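Ekham Institute of Technology
Department of Mechanical and Electrical Engineering
Robot Software II – Course Handout 6
Grasp Planning and Hand Control on a Shared Desk

Purpose of this handout

This handout supports the third laboratory block. Students will connect the planner from Handout 5 to the hand controller and run it on the desk station. Read sections 1 to 4 before the session. Section 5 is to be completed in pairs and handed in with the lab report.

The course software is the Abera control stack, together with the Drilbridge log viewer. Both are already installed on the station laptops. Students may work from their own machines for offline planning, but all commands to the arm must be sent from a station laptop.

1. The workspace

The target for this block is the divided cardboard box. Its low walls and inner dividers make a harder planning problem than a flat surface. A fingertip may be clear of the outer wall and still meet a divider on the way down, so each compartment is treated as a separate region with its own approach direction. The planner must also take account of the other items on the desk, including the power strip, the laptop and any cables.

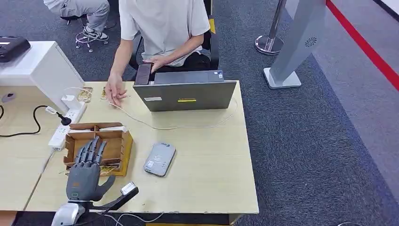
2. The control loop

The hand controller runs at 500 Hz. The arm controller runs at 100 Hz and receives its targets from the planner through a queue. The two loops do not share a clock. Each message carries a time stamp, and the arm controller discards any target older than the limit set in the configuration file.

Students often place the grasp test inside the arm loop. This is permitted for a first trial but is not accepted in the final submission. Joint positions read in the slower loop may miss a brief contact, and the fingers will continue to close after the object has been touched. The grasp test belongs in the hand loop, with only its result passed upward.

Finger commands are given as joint angles in radians. The thumb is commanded separately and should be moved to its open position before the wrist is lowered.

3. Perception input

The head camera supplies color images to the box detector. The detector returns the four outer corners of the box and a confidence value. It does not return the dividers; these are added from a stored model of the box once the corners are known. If the box is turned or replaced, the stored model must be checked again.

The Kandard image set, used to train the detector, contains 1,941 labeled images. Of these, 626 show the hand covering at least one corner of the box. Report your results on this group separately, as the overall score tends to hide poor performance when a corner is covered.

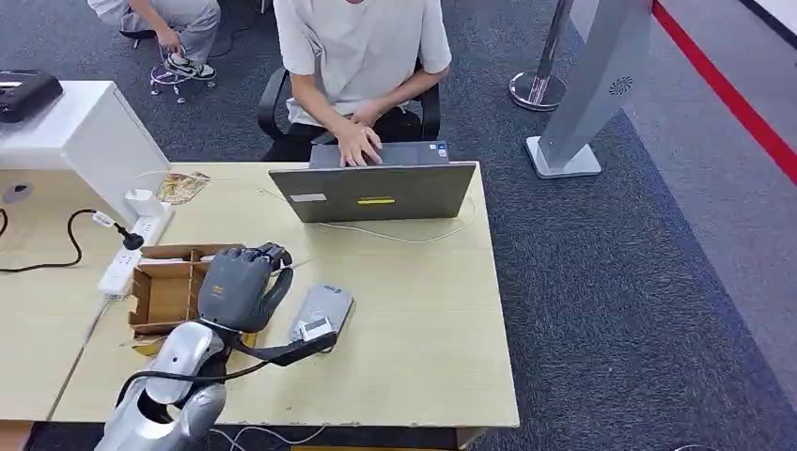

A low confidence value should never be passed to the planner as if it were a valid pose. The recommended practice is to keep the last accepted pose, hold the arm at its present height, and request a new image. After three failed requests the program should return control to the operator and write an entry to the log.

4. Planning the approach

The approach is divided into a transfer move, a hover pose and a vertical descent. The collision check must cover the whole hand in all of these – the fingertips alone are not enough. Cables are not part of the collision model. Students are responsible for checking the cable path by eye before enabling motion.

5. Exercises

5.1 Write a function that accepts the four corners of the box and returns the center of each compartment in the desk coordinate system.

5.2 Change the hover height in steps and record, from the Drilbridge viewer, the smallest height at which the collision check passes for every compartment.

5.3 Explain what happens to the arm when the planner stops sending targets during a descent. Refer to the time stamp limit in your answer.

Reports are due at the start of the next laboratory block. Submit the configuration file together with the source code.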